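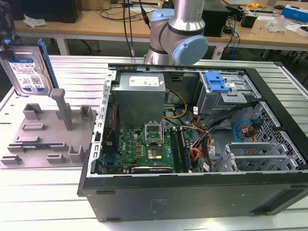 About us

Rinda started in a rented unit in Brarkport, with two desks, one arm and a great pile of old office computers that we had been given more or less for nothing. We are still in Brarkport, though with rather more desks these days, and we still spend most of our time working out how a robot can take a computer to pieces gently enough that the parts are worth having afterwards.

Our method is called Miltness, and it grew out of an idea that Funmilayo Oyewole brought with her when she joined. Most systems of this kind are given a drawing of each machine and a fixed list of moves. Ours begins with a person guiding the arm through one job – unseating a memory module, say, or easing a drive out of its bracket – and then lets it practise small variations, paying close attention to how hard it is pushing. When the force climbs faster than it did for the person, the arm backs off and tries again from a slightly different angle.

In our longest trial so far we ran 1,693 removals on desktop towers, and the arm finished all but 193 of them without anybody stepping in. Most of those 193 were drives, where the plastic release handles vary so much from one maker to the next, and Ezequiel Chávez has spent the months since May on very little else. We are fond of that result, but we would dearly like a better one!

There are five of us, and Ese Usman and Rosângela Nogueira look after visits. Wednesday afternoons are best, and the kettle is usually on.

We use cookies to help this site work properly. By carrying on, you agree to our use of cookies. Accept | Manage settings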